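News > Materials and Recycling > Plastics

Staltby to take household plastics in new sorting trial

Staltby has begun a trial collection of rigid household plastics that are normally refused at the kerbside, including bowls, plates, colanders and small toys. The material will be sorted at the Plillwood transfer station and sent to Kowalczyk for washing and regrinding.

The trial covers 2,022 households on 2 collection rounds. Each has been given a separate sack, to be put out with the existing dry recycling. Bottles, tubs and trays are not affected and should go in the bin as before.

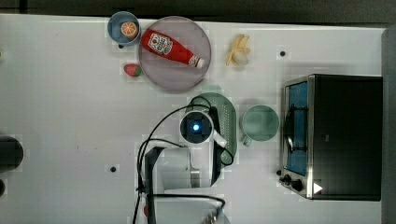 Tableware and a toy orange slice on a white tabletop.

Rigid items of this type are often made from polypropylene, but melamine, polystyrene and polycarbonate are also common and cannot be mixed with it. Many older pieces carry no resin code. Plillwood will use a near-infrared line to separate polypropylene from the remainder, with a manual check at the end of the belt. Dark items reflect too little light for the line to read and will be set aside for hand testing.

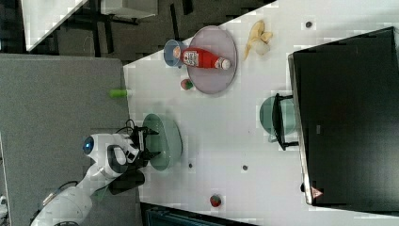

Colour is the second sorting step. Kowalczyk pays more for regrind of a single light shade, which can be tinted again with less pigment. Pale green and lilac, the colours of the bowl and the large plate here, would go to the light fraction if the resin proved suitable. Red, brown and black pieces go to a mixed dark fraction, used mainly for crates and drainage parts.

A short test run in September handled 1,393 kg of material taken from the household waste site. Of this, 800 kg was accepted as polypropylene. Most of the rejected weight was melamine, followed by items with metal fittings that could not be removed by hand.
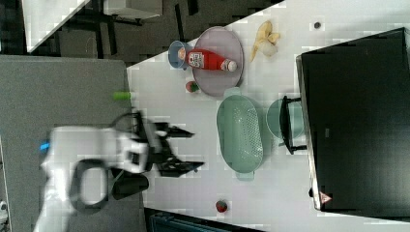
By Corinne Iwasaki | 18 October 2019 | Collections and Sorting

Gus Haddad, process manager at Plillwood, said the main cost was labour at the manual check. "The line reads a clean plate well enough," he said. "Labels and food residue slow it down, and so does anything nested inside something else."

Residents are asked to rinse items, separate stacked pieces and remove batteries from toys. Glass, rubber and silicone bakeware are excluded. Regrind from the trial will be supplied to Mevari, which moulds storage boxes, and melt flow results will be reported for each batch.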